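Wiltton storage lockers to change over in March

Residents who rent a storage locker at the Wiltton Community Centre will be asked to renew their agreements before the end of February, under new terms adopted by the Sirby District Council.

The changes apply to all 888 lockers managed by the district, including those at the Erutstead arena and the Wasilewska Street pool. Existing renters will keep their present locker if they renew on time. Lockers that have not been renewed by the end of February will be offered to people on the waiting list during March.

The district last revised its locker terms before the Erutstead arena was enlarged. Demand has grown since then, mainly from minor hockey families, swimming clubs and the seniors' curling league. Staff reported to council in November that 3,709 requests for a locker had been received over the past five years, and that many applicants had waited more than one season for a place.

Under the new terms, a household may hold no more than two lockers across the three buildings. Clubs registered with the district may hold up to 5, provided that a contact person is listed on the agreement. Clubs that now hold more than this number will be allowed to keep them until the end of the current season.

Annual fees for small lockers will not change. The fee for full-height lockers at the arena will rise by four per cent, the first increase in that category since the enlargement. Renters who receive the district's recreation subsidy will continue to pay half the regular fee at all locations.

Council also approved the replacement of worn hinges and shelves at the Wasilewska Street pool. The work will be carried out in stages, beginning with the corridor nearest the family change rooms. Renters in each section will receive a notice two weeks before their locker must be emptied – temporary space will be provided at the front desk for small items only.

Locks and keys

Renters will continue to supply their own locks. Combination locks and keyed padlocks are both accepted, and the district does not keep spare keys or a record of combinations. A renter who has lost a key should speak to the front desk and bring photo identification together with a copy of the rental agreement. Staff will remove the lock at no charge once in each rental year.

Locks left on lockers after an agreement has ended will be removed in the first half of March. Contents will be bagged, labelled with the locker number and held at the centre for 60 days.

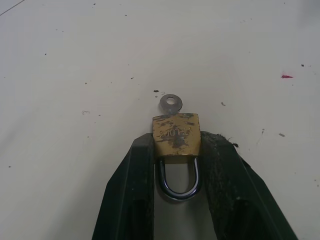 How to renew

Renewal forms are available at the front desk of each building and on the district website. Completed forms may be returned in person or by mail. Payment may be made by cheque, debit or credit card – cash is accepted at the Wiltton Community Centre only.

New applicants may join the waiting list at any time. Applications already on file remain valid and do not need to be submitted again.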